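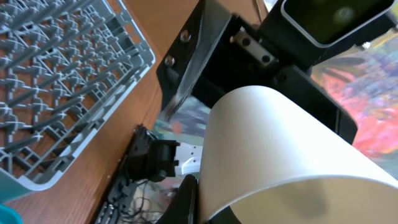

Section 4: Setting up your Dellstead water softener

Welcome back! By now the cabinet should be standing level under the sink, with both hoses pushed firmly home (if they aren't, pop back to Section 2, we'll wait for you).

1. Turn the bypass lever to SERVICE, slowly, and let the tank fill. Expect a fair bit of gurgling.
2. Lift the lid and pour in one bag of Bisa salt tablets. Please don't use table salt, however tempting it looks in the cupboard.
3. Press and hold SET until 349 appears on the display, then let go.

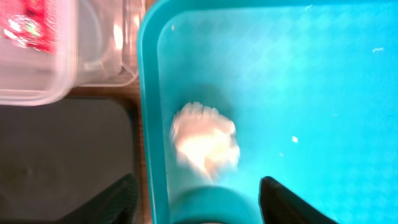 Turquoise tray with a smooth, glossy floor.

4. Turn the dial to match your water hardness. Your supplier will gladly tell you the figure if you ring them.
5. Press START. The first rinse takes roughly 35 minutes, so do go and put your feet up!

Note: your first few glasses may taste a little flat. Run the cold tap for 4 minutes and try again.

CAUTION: Never open the brine valve during a rinse. 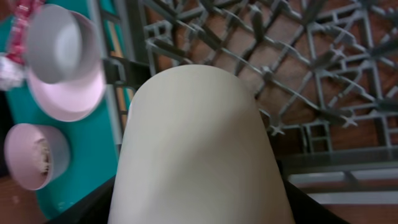
If the display goes blank partway through, switch off at the wall, count slowly to ten and begin again from step 3. Should it happen a second time, ring the Samudstead helpline and ask for Sulastri Tarigan's team, who know the Hennessy valve inside out and are very patient with beginners.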